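# Lokport cell: setup and upkeep

Covers the single-arm cell in the Lokport lab: arm, two-finger gripper, wrist camera, white backdrop, pale tabletop. The Dinden cell has a different gripper and its own README. Don't copy calibration files between the two.

## What's in this folder

- `calib/` wrist camera calibration, one file per remount
- `fingers/` drawings and the wear log for the finger sets
- `checks/` stills from the grip check, 1604 so far
- `cell.yaml` the settings the arm loads at startup

Anything in `checks/` from before the May remount uses the old camera angle. It is kept for comparison and should not be used for tuning.

## Startup

1. Clear the table and wipe it with a dry cloth.
2. Power the controller first, then the gripper supply. The other way around, the gripper comes up with no home position and you have to cycle both.
3. Home the arm, then open and close the gripper twice with nothing in it.
4. Load `cell.yaml`. The log should say `fingers: navy, set 2`. If it says `set 1`, somebody has loaded the old file.

## Finger care

The fingers in use are the dark navy set. Wipe the pads with a damp cloth at the end of the day and let them dry open. No alcohol; it made the last set slippery. Check the two mounting screws on each finger every 575 cycles and log the check in `fingers/wear.csv`. Replace both fingers together, even if only one looks worn.

After a swap, redo the width calibration (it takes some 9 minutes) before running anything else.

## Wrist camera

The camera bracket has a single clamp. If it gets bumped, don't nudge it back by eye. Loosen it, seat it against the stop, tighten, and run `recalib`. Exposure is locked. Auto exposure hunts against the white wall and the stills come out at different brightness.

## Grip check

Run this after a finger swap, a camera remount or a crash. Soft parts show up problems that a rigid block hides, so we use soft silicone toys for it.

1. Set the toy on the table and run `grip_check --soft`.
2. Let the arm pick it up and stop at the hold position.
3. Save a still from the wrist camera. The raised texture on top and the white outline of the infantino logo should both be sharp, and a finger should show on each side at the bottom. 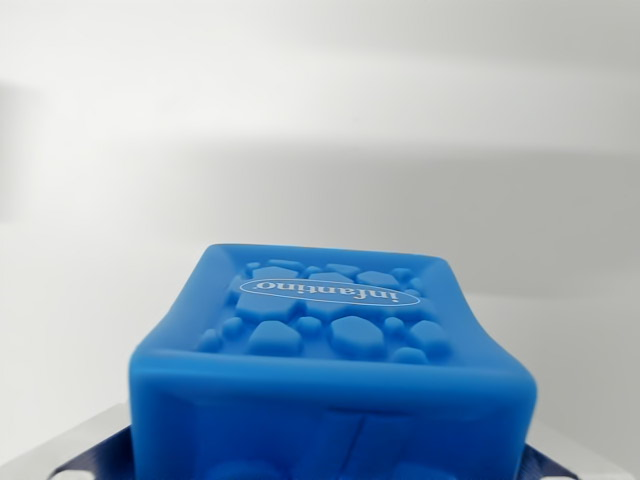 4. Release, then compare the still with the last good one in `checks/`. If one finger shows much more than the other, recheck the width calibration.

## Known issues

- The gripper reports `closed` a little early on soft parts. Use the force reading.
- `recalib` fails without a message if the disk is full.

Related

Dinden cell: setup and upkeep
Amadi gripper driver notes
Drevby parts list and spares
Changelog for cell.yaml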